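3.2 Tie-in comics and the film release calendar

The second group of sources is the film tie-in comic, a single issue sold close to the cinema release and usually dropped from the list once the film had left the screens. Our main holding is the Handcombe collection, which contains 658 issues from three publishers. Handling and storage of the collection followed the procedure set out in section 2. 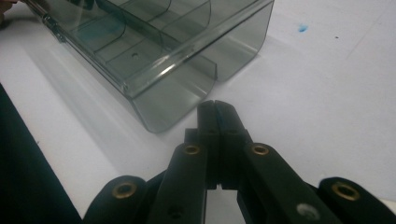
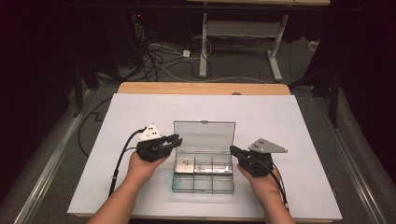
Figure 4. Left: translucent grey container with curved dividers. Right: white board on the table, with a gripper held in each hand.

Of the 658 issues, 261 have a photographic cover. The rest have painted or drawn covers, often by an artist who did not work on the inside pages. Photographic covers are most common on live-action titles with a well-known lead, and they almost never appear on the Stedska line, where the publisher seems to have had no access to stills from the studio. Hoàng (section 5 of her catalogue notes) treats the photographic cover as a sign that the comic was licensed early. We agree in part. Several Brillness issues have photographic covers but inside art that plainly follows an older version of the script – in one case a character dropped before filming is still there on the last page.

The date printed on an issue is a poor guide to when it was sold. Publishers printed the date on which unsold copies were to be returned, and this could fall well after the film had opened. One Brillness issue is dated 14th July on the inside cover, while the dealer's stamp on the same copy is from February. We have therefore used dealer stamps wherever they can be read, and the printed date only where there is no stamp.

Credits were a further problem. Most issues name neither writer nor artist. Thư Hoàng identified many of the artists by comparing lettering and inking with signed work in the Lưu papers, and her attributions are used here without change. Where she gives two possible names we have entered the issue as uncredited. This lowers the number of attributed issues, but it keeps doubtful names out of the comparison in section 4.

Reprints were left out unless the cover had been changed. Foreign editions are listed separately, as their page counts and colouring often differ from the first printing.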